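Subject: Re: [Owusu-swap] where do all the little packets go?
Date: March 16, 2020
List: Owusu Building household swap and tidy list

The white table, mid-sort
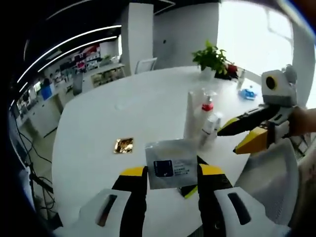

Bottles toward the back, foil packets up front, plant staying put.

Hi all,

Replying on the list because I had three separate emails asking pretty much the same thing, and I'd rather type it once. First the message I'm answering, trimmed a bit:

> I moved into the Traralstead side in February and inherited a bathroom
> cabinet and two drawers full of bottles and sample packets. Some have
> no label I can read without a magnifying glass. I don't want to throw
> out good stuff but I also can't find my own toothpaste. How do you all
> deal with this? Is there a system? Do the packets go on the swap shelf
> or is that gross?
>
> Also, what do you do with a pump bottle when there's an inch left at
> the bottom and the pump won't reach it?

Not gross! Sealed packets are welcome on the swap shelf, they go faster than anything else we put out. Opened ones, please no. Same for anything that has been squeezed and folded over with a clip on it (yes, we got one of those).

As for a system, mine is mostly just a big table. I used to sort straight out of the drawer and all I ever did was move things from the left side of the drawer to the right side. Now everything comes out at once onto the big white oval table, because it's smooth and wipes clean and you can get at it from all the way around. If you don't have a big table at home, the one downstairs can be booked from the sheet by the door, two hours at a time.

Then it goes like this, more or less. Tall bottles to the back so they don't get knocked over when you reach for something. Short ones in front of those. Packets closest to you, since they're the ones you have to pick up and squint at. I stand the packets up on their edge when they'll stand, which is fussy of me, but you can read the back that way and they don't slide under each other. Foil ones lying flat on a white table are fine too, the gold ones especially, you can't miss them.

I don't move the plant. I tried once and spent longer sweeping up soil than I did sorting bottles. It lives at the far end in its white pot and everything else works around it.

Once it's all out, I go through and ask myself two questions. Do I know what it is? Did I use it since the last time I did this? If it's two yeses it goes back in the cabinet. One yes and it goes in the swap box, as long as the one yes is that I know what it is. If I don't know what it is then out it goes, sorry. I kept a mystery bottle for almost 6 years thinking it was conditioner and I still couldn't tell you. Please don't put mystery bottles on the shelf and let the next person wonder.

About the tiny print: your phone is better than a magnifying glass. Take a picture and blow it up. On a lot of packets the date is pressed into the crimped edge and not printed at all, so tilt it under a lamp before you give up. And if you find a little drawing of an open jar with a number and an M, that's how many months it keeps after you open it. I write the month I opened a bottle on a bit of masking tape and stick it on the bottom. It looks terrible and it works great.

The pump bottle question! Take the pump out, wipe it off, put the plain cap from some other bottle on, and store it upside down in a mug overnight. You get a good week out of that inch. Not every cap fits, so I keep a jam jar of spare caps, and anybody on the third floor is welcome to come and rummage in it. Rinse the pump by pumping hot water through it until it stops making bubbles and then you've got a spare. Pumps are always wanted on the shelf, by the way, I don't think one has ever lasted a whole day there.

For putting it all back, I use the shallow Tinberg trays, the ones that used to be in the mail room. Packets standing in a row like index cards, bottles in a separate tray. I know some of you swear by the Clullia boxes with the lids, and they do stack nicely, but with a lid on I forget what's in there and buy it again. If you can live with a lid, go for it! There are still a few of both in the storage cage, help yourselves and just cross them off.

Some housekeeping while I'm at it:

The swap shelf tally for the past year is 2,783 items, and a silly number of those were sachets. The shelf gets cleared once a week, so 52 clear-outs a year, and whatever is left over gets packed up for the next building.

Please keep it to 200 ml and under for bottles on the top shelf. The bracket on the left has started to lean. Bigger ones can go on the floor underneath, standing up, lids tight.

If you book the downstairs table, wipe it when you're done and push the chairs back in. There's a spray under the sink. Last time I went down there was a ring of something sticky by one end and I had paperwork with me.

And to the original poster, welcome to the building - start with one drawer, not both. I bet the toothpaste is in the second one, though.

If anyone has a spare tray they're not using, I could use one more for the hall closet. Leave it by the caps jar and drop me a line so I know it's for me.

--
Owusu-swap mailing list
To stop getting these, reply with "unsubscribe" in the subject line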